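Subject: Re: [Seststead-swap] Stair lights, battery or plug-in?

From: Bohdana Romaniuk

Hi all,

Hryhorii wrote:

> Has anyone fitted the Kasero stick-up lights on a staircase?
> We've got 13 steps and a turn at the top, and my mother is
> coming to stay in March. I don't want to start chasing cables
> into the wall for a few weeks' visit. The Derkach plug-in ones
> look nicer but there's only one socket on the landing and the
> hoover lives on it. Also, are the battery ones bright enough
> or just a sort of glow?
>
> Hryhorii

I've had the Kasero ones up for two winters, so I can help a bit. They're a glow, but a decent glow! You can see the edge of every tread, and if you drop a sock you'll find it. You wouldn't read a letter by them. I put one at the bottom, one halfway and one on the turn, all at shin height, and that does the whole flight. Don't bother with one per step (I priced it up once and went for a lie down).

The sticky pads are the weak point. On gloss paint they hold like anything, on our old matt emulsion they came off within the month and took a patch of paint with them. I've since used the little screws that come in the bag. If you're renting, stick them to the skirting board and wipe it with something first to get the grease off.

Batteries — get the rechargeable sort. Ours eat a set every couple of months on the stairs, and far quicker in the kitchen, where I've got 2 under the wall cupboards and someone is always walking past for a biscuit.
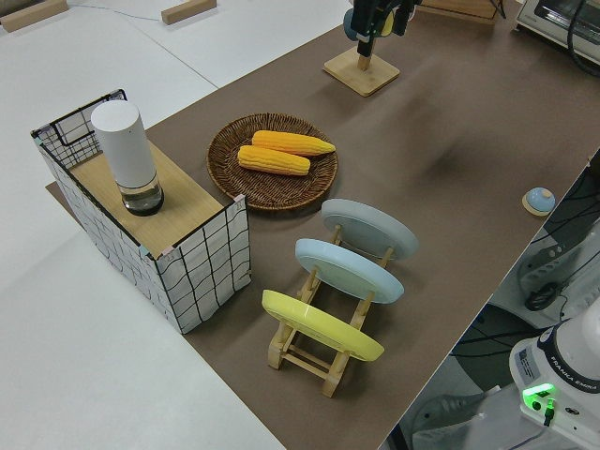 Corn on the wicker tray, next to the little cabinet.

As for the Derkach, my sister-in-law has them and they are much prettier, I'll give you that. They also come on in broad daylight if the landing is at all gloomy, and there's no switch, so you end up pulling them out and losing them in a drawer. She paid 560 for her lot and I paid 385 for mine, both before postage, and I know which of us moans more.

One thing to check is the cat. Ours sets off the bottom light all night long. I tipped it up slightly so it looks over her head, and now it only catches people. You might need to fiddle with that if your mother uses a stick, as you'll want it to pick her up before the first step and not on it.

Joltomness had the Kasero packs in the back by the extension leads when I last went, but do ring them before you go. I've got a spare light here too if you want to try it on your paint first. Any evening after six is fine, just knock loudly.

Bohdana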